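Against the Small Plate
August 25, 2025

I would like to know who decided that dinner should arrive in pieces. I ask because I have now eaten at three places in Keltbridge this year where the server opened with the same question, whether we had dined with them before, and then explained that the plates were designed for sharing and would come out as they were ready.

As they were ready. Think about what that sentence asks you to accept. A kitchen has one job besides cooking the food, and it's getting the food to the table at a time that suits the people eating it. The small plate restaurant has dropped that job and told us we're more sociable for it.

The last of the three was Sement, down by the Drendstead bus station. The menu suggested two or three plates per person. We were four, so we ordered nine, and the first to come was a dish of beans with five beans' worth of confidence and not much else going for it. Then nothing. Then four plates at once, on a table meant for two of them, so that one of us held the bread in her lap. The fish, which everyone had wanted, came last, after we had filled up on the bread. The bill was $312 before the tip. They had added 20 percent for that already, on a line in smaller type.
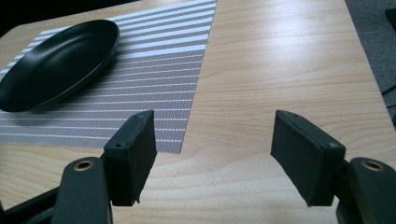

Defenders of all this say that it's how people eat in other countries. Some people do, some of the time, in bars, standing up, for not much money. What got carried over was the size of the portion. The price stayed home. I have no quarrel with a snack and a drink at six in the evening, but a snack that costs as much as a main course used to is a main course with most of it missing.

They also say that sharing brings people together. I have my doubts. Put three dumplings in front of four adults and watch what happens. Two of them will say they're not that hungry. One will cut a dumpling in half with the side of a fork and make a mess of it. The last one sits there until somebody says "no, you have it," and it's cold by then. I've had warmer conversations over a plain bowl of soup that was all mine.

And I don't believe the restaurants believe it either. Small plates let a kitchen send food whenever it likes, keep the courses loose and turn the table sooner. Those may be good business reasons. Rents in Keltbridge are bad and I know cooks are hard to find. I would just prefer to be told so, instead of getting a little speech about community from someone who has to give it up to 59 times a night.

The set menus aren't much better. Shibata, which I liked very much when it opened, went over to a "chef's journey" last November. The food is still good. But you can no longer walk in and order the noodles, and the noodles were why people walked in. A friend who doesn't eat shellfish was told the journey could be adjusted, and the adjustment was that she skipped two stops on it and paid the same.
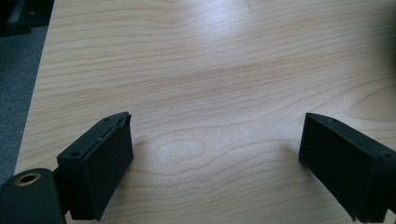
I'm aware of how this sounds. Every generation thinks restaurants were better when it was younger, and I remember plenty of gray pork chops from those days. Nor do I want anything banned. Let there be places with small plates for people who enjoy working out the arithmetic. What bothers me is that in the middle of Drendstead it's getting hard to find anything else on a night out, and that asking for your own dinner, on your own plate, at the same time as everyone else gets theirs, has started to feel like a special request.

I tried it anyway, on that visit to Sement. I asked if the fish could come with the potatoes. The server said she would check with the kitchen, and she was nice about it. The potatoes came first.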